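Section 4: Setting Up Your Pletiren Number Cube Set

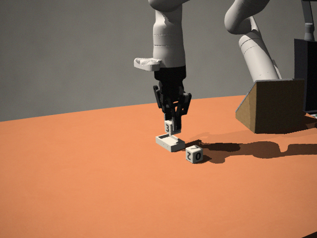 The Pletiren set teaches children to put numbers in order, and most of the work in setting it up goes into the tray and the cards. Allow 25 minutes the first time. Each cube is known in this guide by the numeral on it, so a small white cube with a black 3 on its face is called cube 3, and it goes in the slot with the same numeral. Keep the lid of the box nearby, as the packing list is printed on the inside.

4.1 Before you start

Choose a flat table that does not rock. A table at the children's elbow height works best. Wipe it and let it dry.

Check the contents against the packing list. If a cube or card is missing, write to Pilloseo with the set number from the bottom of the box. Replacement cubes are sold singly. Replacement cards come only as a full deck.

CAUTION: Small parts. Keep the cubes away from children under three.

4.2 Putting the tray together

1. Lay the two halves of the tray face down with the notched edges touching.

2. Slide one half toward the other until the notches catch. You should hear two clicks, one from each end.

3. Turn the tray over. Hold it by the long sides, not by the join.

4. Press the four rubber feet into the holes at the corners. The feet are all the same.

5. Fit the divider into the center groove with the thin edge down.

NOTE: In trays made before May the divider is a tight fit. Rub a little candle wax along the thin edge and try again. Do not sand it.

4.3 Sorting the cards

The deck has 80 cards in two colors. Blue cards show a row of numbers with one left out. Green cards show a row in the wrong order.

1. Separate the blue cards from the green cards.

2. Within each color, sort by the dots in the corner. One dot is the easiest level and four dots the hardest.

3. Put the one-dot blue cards in the front pocket of the tray. Store the rest in the box until they are needed.

4. Set the blank cards aside. You can write on them with a dry-erase marker and use them for your own rows.

CAUTION: Permanent marker will not come off the cards. Rubbing alcohol takes off the printing as well as the ink.

4.4 Running the first round

1. Place the cubes in the left side of the tray in any order, with the numerals facing up.

2. Draw one blue card and stand it in the slot at the back.

3. Ask the child to read the row aloud, stopping at the gap.

4. The child finds the missing cube and puts it in the right side of the tray.

5. Turn the card over. The answer is printed on the back in the lower corner.

6. Return the cube to the left side before drawing the next card.

Play five cards, then stop. Young children do better with two short rounds a day than with one long one. Hòa Hứa, who wrote the card rows, suggests staying on one dot until the child gets through five cards without help – for some children that is the first afternoon, and for others it is a few weeks.

NOTE: If two children are playing, give each a side of the table and let them take turns drawing. The green cards suit pairs better than the blue.

4.5 Cleaning and storage

Wipe the cubes and tray with a damp cloth and mild soap. Do not put any part in the dishwasher. Dry the card slot with a folded paper towel, as water left there will warp the cards.

To take the tray apart, remove the divider first, then press both tabs under the join and pull the halves straight out. Pulling at an angle can snap the tabs.

For large-print cards, see Section 7. For the classroom set, see the separate guide by Kiều Lưu.

Section revised 31 October 2022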